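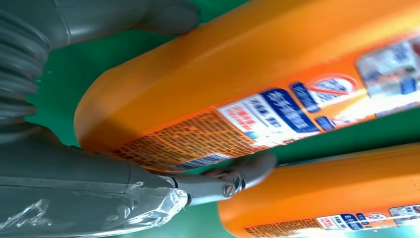
Last edited: April

Stirnon 3-tier rolling cart, the narrow one. Had it since winter, it lives between the washer and the wall. Quick review because I keep getting asked which one I bought.

Short version – buy it if your gap is the right width, skip it if you want to put anything heavy on top.

Assembly. Seventeen screws, one hex key, instructions with no words at all. Took me most of a lunch break. The side rails look identical and are not, so check the holes before you tighten anything. I had to undo the whole bottom shelf. Also the key that comes with it is junk, use your own if you have one.

Wheels. Best part. Rubber, quiet, two of them lock. My old Clanden cart had hard plastic casters that left gray lines on the vinyl and woke up the dog every time. No marks from this one so far. The locks are stiff when new, needed my heel for the first couple weeks.

Shelves are powder coated wire with a lip. Lip is too low. Tall bottles tip over when you yank the cart out and then you've got detergent bottles on their sides, and if you didn't screw the cap down all the way, well. I lay the big ones down on purpose now, caps facing the wall. Middle shelf is fixed, which I hate. The Clanden let you move it up and down. Here the spray bottles fit with a hair to spare and the bleach jug doesnt, so bleach went back under the sink.

Liner is sold separately. Come on. I cut up an old shelf mat and it's fine, small stuff doesn't drop through the wire anymore. Clothespins used to go straight down to the floor.

Weight. Box says 100 pounds total. I wouldn't. With the top shelf full it leans a little when you pull from the handle, and that's on a flat floor. Heavy stuff on the bottom, always. Dryer sheets and stain sticks up top.

Rust – one spot, bottom shelf, back corner, where I chipped the coating putting it togther. Dabbed some nail polish on it and it hasn't spread. Laundry room gets damp so I'll keep an eye out.

Handle came loose once. Tightened it, fine since.

Got mine from Hwang, the hardware place on Stuvance Road, model 1064. There's a 1064W in white, same thing otherwise. Returns were easy, I know that because the first box had a bent rail and they swapped it at the counter without a fuss.

Would I get it again? Yeah, for the wheels. If they raised the lip an inch and let the middle shelf move I'd quit complaining.

7 out of 10. Measure your gap first – and measure at the baseboard, mine sticks out and I almost got caught.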